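Home | Shared Tables | Cups | FAQ | Contact
Print this page | E-mail this page

Can I leave my cup out overnight?
No. Rinse, shelf, done. Cans go in the Fuchs bin by the door. 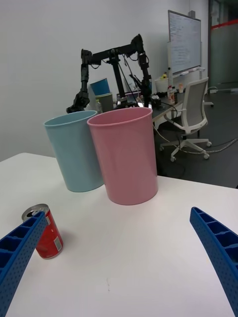 Two cups per person max, names underneath please. Plastic only, no glass.

Which color is mine?
Ask Bernd Tiedemann, he keeps teh list. 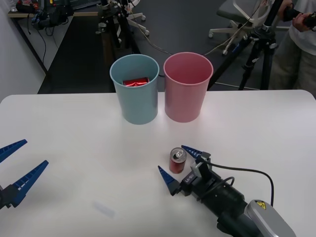 Deposit is 50 cents a can, goes to the coffee fund. Soda stays upright on the table, like the red one in the front. Spills: wipe right away, cloths are under the sink.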